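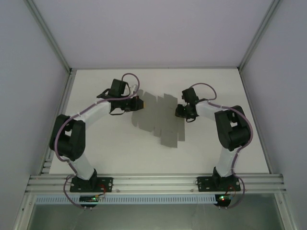
Magdy Benkirane says the walls should go up before the rail does, and that anyone who bolts the rail on first will be crawling around under the table by lunchtime. I did it the other way on my first Brisden table and I was, in fact, under it by lunchtime. So the order in this section is Magdy's, and I've stuck with it ever since.

Section 5. Top, walls, rail and light

By now you should have the Ots underframe standing on its own feet, with the cross braces tightened from Section 4. If it still rocks when you lean on a corner, go back and fix it now! It is so much easier with nothing on top.

What you'll need

The white top
Back wall, left side wall, right side wall
Silver aluminum rail, front edge
Bag 194 (the wall brackets and their screws)
5 mm hex key
A level, a pencil, a soft cloth, masking tape
A second pair of hands for steps 1 and 4

Putting the top on

1. Lay the top on the underframe with the white side up. Two people, one at each end, and lower it straight down. If you slide it across the frame it'll scuff the underside, and I'm fussy about that even though it doesn't show.

2. Check the overhang at the front with your fingers. You want it the same at both ends. The top is 44 inches wide and has a bit of play in every direction, so take your time nudging it.

3. Put the level down left to right, then front to back, then corner to corner. Adjust the feet until you're happy with all of them. Then run the top screws up from underneath, snug but not hard.

Caution: don't use a power driver on the top screws. The one time I did, I raised a little pimple in the surface right in the middle of the work area, and I could feel it under my palm for as long as I owned that table.

Raising the walls

The walls come in a pale lavender-gray that the color card calls Clundcombe. It looks plain gray in the box and goes a touch purple once it's lit, so please don't send it back thinking you got the wrong one (I nearly did). The nice thing about it is how calm it is behind a white surface. You can see the edge of the table clearly where it meets the wall, which you can't with white on white.

4. Start with the back wall. It measures 41 inches and goes between the two sides, so don't panic when it looks short. Stand it up, have your helper hold it, and put in the two middle brackets from bag 194. Leave them a half turn loose.

5. Bring in the left side wall and butt it against the end of the back wall. Tape the corner on the outside to hold it while you work. Then brackets, again a half turn loose.

6. Same again on the right.

7. Stand at the front and look down both inside corners. If one leans, push it in from the outside with the flat of your hand and tighten the top bracket first, then the bottom one. Work your way around until nothing moves.

8. Peel off the tape slowly. Pull it back along itself, not straight out.

Note: keep pencil marks to the outside faces. The insides should end up with nothing on them at all, no arrows, no panel numbers, no tape residue. Anything you leave on a plain wall is what your eye goes to every single time you sit down. A barely damp cloth takes off fingerprints. I've tried the melamine sponges and they leave a shiny patch, so skip those.

Fitting the front rail

9. Set the rail along the front edge of the top, running side to side, slots where you can reach them. Drop in whatever slot nuts you think you'll need, and then a couple more. It's a pain to add them later once the ends are closed off.

10. Start all the rail bolts by hand before you tighten any. If one fights you, back it out and start over -- a crossed thread in aluminum doesn't heal.

11. Tighten from the middle out toward the ends with the 5 mm key. Then sight along the rail from one end. It should follow the table edge without a bow in it.

Anything with a base plate that you bolt to the rail wants to sit flat on it all the way across, with no grit underneath. Wipe first. And keep cables tied up to whatever they belong to, with enough slack at each bend that they never pull tight. Where one hangs below the rail, make sure it hangs clear of your knees and your chair arms.

Getting the light even

This is the step people rush, and I get it, you've been at it all morning and you want to use the thing. Give it ten more minutes.

12. Turn on the lamps you plan to work under and switch off everything else. Close the blinds if there's a window behind you.

13. Look at the back wall first. If it's brighter on one side, move the lamp on that side farther off before you start messing with brightness settings. Then check the two side walls against each other.

14. Hold your hand over the middle of the table. One hard-edged shadow means a lamp is too close or too bare. A soft one, or a couple of faint ones, is fine.

Caution: clip-on lamps don't belong on the walls. The panels will hold the weight for a week or so and then start to tip inward.

Looking after it

Wipe the top with a soft cloth and plain water. Dish soap is OK for the stubborn stuff, rinsed off well. I go over the wall brackets every September and usually find one that's worked loose, nearly always at the back left corner for some reason.

If a bracket screw goes missing, the counter in Griltalville will sell you singles from bag 194, so don't let them talk you into the full set. Spare walls are sold one at a time too, but side walls are handed -- say left or right when you order, as seen from the front of the table.

Section 6 covers the shelf underneath.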